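Clatlow coffee cell

The Clatlow coffee cell is a tabletop robot build that works an unmodified single-serve coffee maker with one arm. It was put together in a shared workshop in Bidville and first written up in February 2020. The name covers the bench layout, the gripper parts and the control script, known as Solley.

60 shares

Layout

The cell has a single arm bolted to a bench, with the coffee maker on one side and a round tiered stand on the other. The machine is loaded, closed and started through the same lid and buttons a person would use. No wiring inside the appliance is changed.

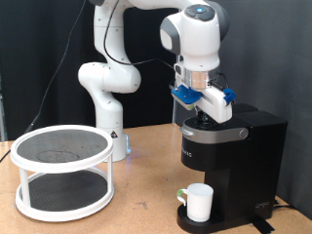
The arm over the coffee maker, with a mug on the drip tray.

Both the mug position and the machine position are fixed. Early versions of the script allowed the machine to sit anywhere on the bench, but small shifts in its angle led to missed lid grips, and the feature was dropped in August.

Controls

Cup size is chosen on a round dial with a start button in the middle. The wrist camera sees the labels upside down, so Solley rotates the picture before it looks for them. Glare on the rim of the dial was a common cause of failed readings, and the builders lowered the exposure to deal with it.
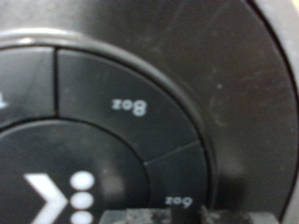

Dial segments for 8 oz and 6 oz beside the start button, from the wrist camera.

Pressing is done with the tip of a closed finger. The script limits the downward force and stops the arm if the limit is passed — a safeguard added after a test press pushed an earlier machine back on the bench.

Pod handling

Placing the pod is the slowest step. The holder is deep and dark, and loose coffee grounds on its walls can confuse edge detection. Solley looks for the colored ring on the pod lid instead, then compares its center with the stored position of the holder.
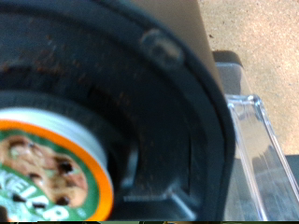 Echeverri, in a comment on the build page, objected to the colored ring method: "Fine until you buy a different pod. I'd measure the holder once and trust the arm." A later version of the script offers both methods.

4 comments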